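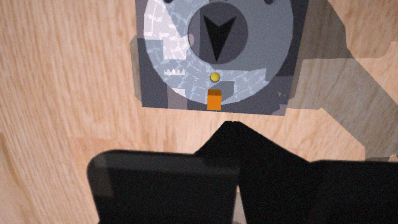
Osar Summer Science Program

The Osar Summer Science Program is a residential enrichment program in science and engineering for high school students. It is held each August on the campus of Bruvley College and is open to students entering grades 10 through 12. The program was started by Dennis Chege, a physics instructor at the college, and takes its name from the Osar Fund, which pays most of its costs. Students are not charged tuition.

History

Chege first offered the course as a set of evening physics labs for students from two nearby school districts. The labs met in a basement classroom and used equipment borrowed from the college's introductory courses. Attendance was uneven, mainly due to the lack of evening bus service, and Chege proposed moving the work to the summer, when students could stay in the dormitories.

The Osar Fund agreed to support a residential version on the condition that it remain free to attend. The first residential session lasted one week and covered mechanics only. A second week was added later, along with units in electronics and navigation. The program moved to Usik Hall after that building's teaching labs were renovated, and it has stayed there.

Admission

Each session admits 30 students. Applicants submit a school transcript, a letter from a math or science teacher, and a one-page statement describing something they have built, repaired or taken apart. No entrance test is given. Applicants must have completed a first course in algebra, but earlier coursework in physics is not required.

Students from schools that do not offer physics are given priority for half of the places. The remainder are filled from the general pool. Students who have attended once may not apply again, although they may return after graduation as lab assistants.

Curriculum

Mornings are given over to short lectures and problem sessions, beginning at 8:30 a.m. Afternoons are spent in the lab. The first week covers measurement, motion, forces and simple circuits. Students keep a bound notebook, which is collected and returned with comments twice during the session.

In the second week, students work in small teams on a single project. Past projects have included water-pressure rockets, a pendulum seismograph, a balance sensitive enough to weigh a postage stamp, and a direction finder for locating a hidden radio transmitter. Teams write their own parts lists and may spend up to $100 on materials beyond those stocked in the lab.

A unit on navigation and bearings links the two weeks. It covers map reading, magnetic declination and the estimation of error over distance. The unit ends with an outdoor course on the college grounds, in which pairs of students walk a series of legs using only a compass and a counted pace. The longest leg runs 905 feet, from the rear steps of Usik Hall to the athletic field.

Evening activities are optional. They include telescope viewing when the sky is clear and a machine shop orientation that students must complete before using the drill press or band saw.

Project presentations

The session closes on a Saturday with public presentations in the Usik Hall auditorium. Each team has 15 minutes to explain its project and take questions. Presentations are not ranked and no prizes are awarded. Written reports are kept in the college library and can be read there on request.

Staff and funding

Teaching is shared by Bruvley faculty and by high school teachers hired for the session. Lab assistants are drawn from the college's undergraduates and from former participants. Chege directed the program for its first several years and continues to teach the mechanics unit.

The Osar Fund covers housing, meals and staff pay. Lab supplies are paid for by the college, with an annual contribution of $2,000 from the Ostapchuk Instrument Company, which also donates used test equipment. Travel grants are available to students who live outside the county.

See also

Bruvley College
Usik Hall
Science enrichment programs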